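Kivi 仿真格子维护笔记,趁没忘赶紧写

2019年5月9日

先说结论:开门任务又能跑了。昨晚弄到很晚,今天脑子是糊的,有错字别怪我。

背景不多讲,看过四月那篇的都知道。Kivi 是我们给移动机械臂搭的仿真单元,一个厨房,一堆柜子抽屉,专门练开门。平时归我照看,Triin Paju 管真机那边。她那边一切正常,我这边炸了。

症状:升级物理引擎之后,双开门柜的门一重置就自己弹开,有时候弹一条缝,有时候直接甩到墙里去。日志里全是穿透警告。跑了900个回合,731个在第一秒就废掉。剩下的也不敢信。

一开始怀疑铰链。把两扇门的关节限位重新量了一遍,左门右门符号相反,这个没错。阻尼调大,弹得慢一点,还是弹。摩擦调大,门倒是不动了,可是臂也拉不动了,等于没修。

然后怀疑重置顺序。改成先放柜子再放机械臂,空跑几步再开始计时。没用。白折腾两个小时。

最后是碰撞体。新版默认给每个网格自动套凸包,门板上那些凸起的线条一套就鼓出来一圈,两扇门在中缝那里互相顶着。引擎一看重叠,当然往外推。旧版用的是我手写的盒子,升级脚本把那几行吃掉了。吃掉了也不报错!

修法,记给以后的自己:

门板碰撞体改回单个盒子,每扇一个,厚度比外观薄一点点。中缝两侧各缩进一点,宁可看着有缝也别让它们碰上。
把手单独做,竖杆一个胶囊体,上下两个支脚各一个小的。不要跟门板合并。合并了夹爪会卡在杆子后面的空档里,准确说是那个空档没了,手指进不去。
门框设成不跟门板碰撞,限位交给关节管。
质量和惯量手填,别让它自己算。自动算出来的门轻得像纸。
改完先把臂拿掉,单独重置柜子,看角度漂不漂。

最后这条最省时间,我居然放到最后才做,服了。

外观网格没动。贴图也没动,近看高光边上有锯齿,渲染那边说调采样能好,我懒得调,又不影响训练。相机挪近了一点,对着中间那对深蓝把手,检查门缝方便。Triin 嫌墙太黄,我觉得还行,至少跟柜子分得开。

补一个坑。存盘的时候配置文件里的路径要写相对的,我写了绝对路径,集群上找不着,任务排了一夜队,起来一看全挂。这种错今年第几次了……

另外随机种子固定成19,先别改,等回归测试过了再放开。种子一放开就没法跟旧版本对比了,上回就吃过亏。

今天重跑1,737个回合,没有一次自己弹开。拉门成功率还没统计,脚本在跑。失败的我抽着看了几个,大多是夹爪没对准杆子,从旁边滑过去了,这是策略的事,不归柜子管。爽。

还没做的:抽屉那组大概有一样的毛病,没查。冰箱门没查。升级脚本得加个检查,碰撞体数量对不上就直接停,不要悄悄往下走。文档也该改了,现在写的还是旧版的步骤,新来的照着做肯定要掉坑。周围的同事谁有空帮忙看一眼抽屉,配置在老地方,分支名就叫柜门。

先这样,去吃饭。回来把碰撞体的参数表贴上来,如果我还记得的话。 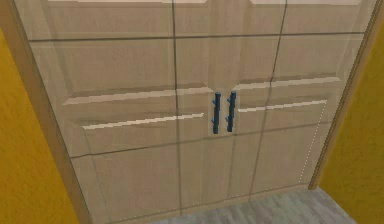
Indrek Laur:门框不参与碰撞的话,限位那里最好再加一点弹性,我们上次也是全交给关节,结果臂推得猛的时候门会抖个不停,求解步数加倍都压不住。还有抽屉你赶紧查,我猜滑轨也被套了凸包。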